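Ein Wochenende beim Theaterfestival in Prirham

16 Oct 2023

Ich war am Wochenende in Prirham beim Herbstfestival der freien Bühnen. Im letzten Jahr hatte ich nur den Sonntag geschafft, diesmal bin ich schon am Freitagabend angereist und habe bis zum Schluss durchgehalten. Wer nächstes Jahr hin will, kann mit meinen Notizen vielleicht etwas anfangen.

Gespielt wird in vier Häusern und an ein paar Orten, die sonst keine Bühnen sind. Der größte Saal ist die Fang-Halle, früher eine Druckerei, mit 155 Plätzen auf einer ziemlich steilen Tribüne. Der kleinste ist der Keller unter der Bibliothek. Da passen 30 Leute rein, und wer in der letzten Reihe sitzt, hat einen Heizkörper im Rücken. Karten kosten 8 Euro pro Vorstellung, egal wo. Einen Festivalpass gibt es nicht mehr, was ich schade finde, weil ich mit Pass auch in Sachen gehe, die mich vom Titel her nicht reizen.

Am Freitag habe ich "Fusance" gesehen, ein Stück für zwei Spielerinnen und ein Tonband. Es geht um eine Firma, die Gerüche archiviert und eines Tages feststellt, dass ein Regal leer ist. Die erste Hälfte ist fast nur Büroalltag, mit Telefonaten und einem sehr langen Streit über Urlaubstage. Ich mochte das. Hinter mir gingen zwei Leute, die hatten wohl etwas anderes erwartet. Nach der Hälfte kippt der Text ins Singen, und da war ich mir nicht mehr sicher. Die Lieder sind gut gebaut, aber man versteht im Keller die Konsonanten nicht, und der Schluss hängt an einem einzigen Wort.

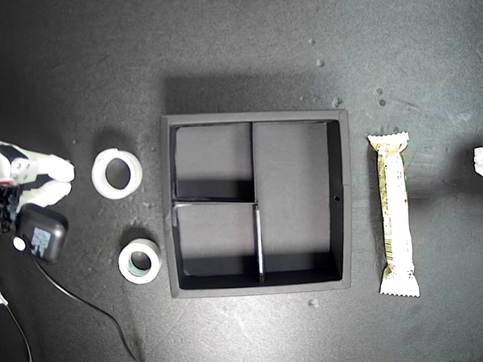
Der Samstag war voll. Vormittags ein Figurentheater für Kinder ab sechs, in das ich ohne Kind gegangen bin. Das Stück heißt "Die Schnecke von nebenan" und dauert vierzig Minuten. Die Figuren sind aus Filz und altem Besteck, gespielt wird auf einem Bügelbrett. Sehr ruhig, kaum Text. Die Kinder haben bei den Umbauten am meisten gelacht.

Nachmittags dann "Stundley", das Stück, von dem im Vorfeld alle geredet haben. Ein englischer Badeort außerhalb der Saison, ein Hotel, in dem nur noch das Personal wohnt. Die Gruppe spielt auf drei Seiten ums Publikum herum, man dreht sich also viel. Ich saß ungünstig und habe die Szene an der Rezeption nur von hinten gesehen. Trotzdem für mich der beste Abend des Festivals, auch wenn es ein Nachmittag war. Die Dialoge sind knapp, und die Pausen sitzen. Es gibt einen Auftritt mit einem Staubsauger, der bestimmt fünf Minuten dauert und bei dem der ganze Saal still war. Wenn die Produktion irgendwo in der Nähe gastiert, fahre ich noch mal hin und setze mich auf die andere Seite.

Abends wollte ich in die Impro-Nacht, bin aber nicht reingekommen. Die Schlange ging bis zur Bushaltestelle. Ich habe stattdessen eine Suppe gegessen und bin früh ins Bett.
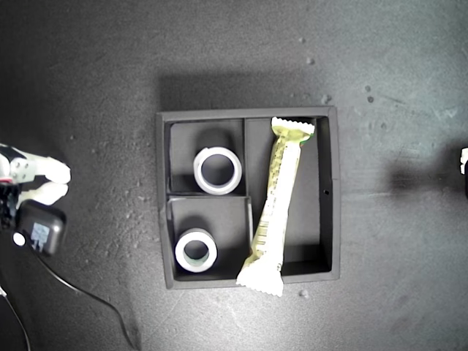 Sonntag lief in der Fang-Halle eine Wiederaufnahme vom letzten Jahr, ein Tanzstück über Umzüge. Damals fand ich es zu lang, jetzt haben sie gekürzt, und zwar an den richtigen Stellen. Das Duett mit dem Teppich ist geblieben. Die Musik war mir allerdings zu laut, vor allem in den vorderen Reihen. An der Garderobe lagen Ohrstöpsel aus, das habe ich erst beim Rausgehen gesehen.

Noch ein paar praktische Dinge. Der Vorverkauf läuft nur online, Restkarten gibt es eine halbe Stunde vor Beginn an der Tür. Für die kleinen Räume sollte man sich darauf nicht verlassen. Zwischen den Spielorten kommt man gut zu Fuß durch, nur zur Fang-Halle zieht es sich, und der Bus fährt sonntags selten. Die Pausenzeiten im Programmheft stimmen nicht immer, zweimal ging es früher weiter als gedruckt. Essen kann man im Hof neben der Bibliothek, der Linseneintopf war in Ordnung, der Kaffee eher nicht.

Übernachtet habe ich in einer Pension am Bahnhof, sauber und hellhörig. Im nächsten Jahr würde ich mir wieder "Fusance" ansehen, falls sie es in einem größeren Raum spielen. Das Programm soll im Sommer erscheinen.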